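Zinevent Clothes-on-Bed Notes
README and data card

Maintained by Geeta Rajput and Bernd Haberkorn
Last revised 26 November 2019

What this is

Zinevent is a set of picture records and written notes on one household chore: sorting and folding clothes on a bed. It covers what ends up on the bed, how the clothes are piled before anyone folds them, and how finished pieces get set down. The set was put together for people who write about housework, teach home organization, or need good reference material on fabric and folding.

The set has 395 folding sessions from 37 homes. Each session has a notes file, a list of garments, and one or more pictures. There are roughly 3,000 garment entries in all. Some garments come up more than once, as the same shirt can go through the wash several times in a season. We did not try to merge those entries.

Why beds

We asked people where they fold. Most of them said the bed. A table is flatter and easier on the back, but the bed is near the closet and it is usually big enough for a whole load. The first version of the set, which went by the name Plivudell, had table sessions in it too. Those were moved to a separate folder in June and are not part of this release.

A bed also brings some problems that a table does not. The surface gives under your hand, so the first fold in a heavy garment tends to shift. Sheets slide along with the clothes on top of them. Patterned sheets make it harder to find a light sock or a thin undershirt, and we keep a separate field for the sheet for that reason. One of the sheets in the Heywood homes is a light blue and white check with pink and yellow cartoon prints all over it, and dark clothes are easy to pick out against it.

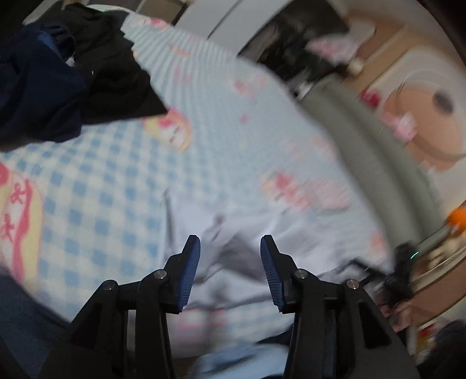

Folder layout

sessions/ - one folder per session, with the notes file and pictures
garments.csv - one row per garment entry
sheets.csv - one row per sheet or bed cover
homes.csv - one row per home, with bed size and nothing that names the family
wordlist.txt - the allowed words for color, pattern and state
changes.txt - what was changed and who changed it

Session folders are named by home number and session number. The numbers have gaps where a family asked us to take a session out. Please do not renumber them, as the CSV files point to the folder names.

Fields in garments.csv

session - folder name
garment_type - shirt, pants, skirt, towel and so on, or "unknown"
main_color - one word from wordlist.txt
second_color - blank if none
state - heaped, spread, half folded, folded, rolled, hung
place - left, right, middle, head or foot of the bed
print - yes, no or unclear
remark - free text, usually blank

"Unknown" is a proper value for garment_type and we use it a lot. A garment in a heap may show one sleeve or no sleeve at all. Our rule is that you write down the color and state first, and only fill in the type if you would bet lunch on it. Kanako Hoshino went back over the early sessions and changed a good many "shirt" entries to "unknown".

Color words

The word list has 12 colors. Navy and black are kept apart, though they are hard to tell from each other under a warm bedroom lamp. If two people disagree, the entry gets the darker word and a remark. Cream, ivory and off-white all go in as white. Pale pink goes in as pink.

Heaps and folded pieces

A heap is any group of garments that touch and have not been laid flat. It gets one heap number, and every garment you can make out in it gets its own row with that number in the remark field. A folded piece has to be more or less a rectangle and has to be lying by itself or in a stack. People often keep the two on opposite sides of the bed, which makes the place field more useful than we expected.
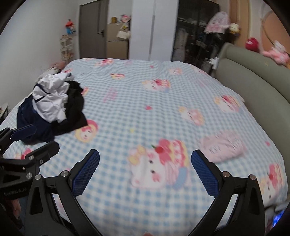

The state field is where new people make most of their mistakes. "Heaped" is for clothes that are bunched or crossing over each other, even when part of one garment happens to lie flat. "Folded" does not mean folded well. The pale pink piece on the right side of the bed counts as folded, and it gets "unclear" in the print field for the thin grey markings on it. The white, navy blue and black garments on the left share a heap number and take three rows, with the type left as "unknown" in each. The cartoon faces belong to the sheet, so they go in sheets.csv and have no effect on the print field of any garment.

Fields in sheets.csv

sheet_id - number
base_pattern - plain, check, stripe, floral, other
base_colors - up to two words
prints - short free text, for example "cartoon faces"
fit - fitted, flat or unknown

Write what is printed in plain words. Character names are left out even when you are sure of them - they were spelled five different ways in the old files.

Known problems

Towels are undercounted. Many families fold them in the bathroom or straight out of the dryer.

Socks are counted by the piece in the earliest sessions and by the pair after that. The remark field says which, except in two Zuklow homes where it was never filled in.

Some pictures have motion blur. If a print or a color can't be read, leave it as "unclear" or blank and move on.

Bed size in homes.csv is what the family told us. We did not measure.

Corrections

Send corrections to Daranee Rattanakul with the session folder name, the row, and the value you think is right. Changes to the word list go to Rosemarie Hinrichs first, because every new word means going back through the old rows. Fixes are added to changes.txt with your initials unless you ask to be left out.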